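Partitioned box

A partitioned box (also divided box, cell box or compartment box) is a container whose interior is split into separate spaces by upright dividers. The most common form is a corrugated board carton with a set of slotted strips placed inside it. Such boxes are used for shipping bottles and glassware, for storing small parts, and on desks and worktables for sorting.

Construction

The dividers are flat strips cut with slots to half their height. Strips running lengthwise have slots open at the top, and strips running crosswise have slots open at the bottom, so that the two sets slide together and lock at right angles. An assembled set is called a nest. It folds flat along the diagonal when taken out of the box.

Slot width has to match the thickness of the board. If the slot is too narrow the strip buckles during assembly; if it is too wide the cells lean and the nest loses its shape. In the Plestau pattern the slots are cut 2 mm over board thickness and the end tabs are left unglued. The Landeg pattern has glued end tabs and is harder to remove, but holds its shape better when the box is carried half full.

Dividers are normally cut a little lower than the side walls. Full-height dividers carry part of the stacking load and are preferred for transport – lower ones make it easier to reach into the cells by hand.

Open desktop use

Boxes used on a table are often left without lids or have the flaps cut away. The front lower edge takes the most wear, as the box is pushed and pulled across the surface, and may be covered with an edging strip. Cell size is chosen by the hand as much as by the contents: a narrow, deep cell holds small items upright but is slow to empty.

History of the term

The word "nest" for the divider set appears in the parts lists of the Elstead carton works, which offered 17 cell layouts. Rosimeire Trindade's survey of workshop storage lists 103 divided boxes and groups them by number of cells, a system later taken up in the Pundau catalog.
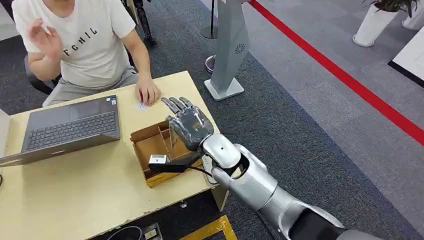

Layouts with unequal cells are listed separately, under the size of the largest cell.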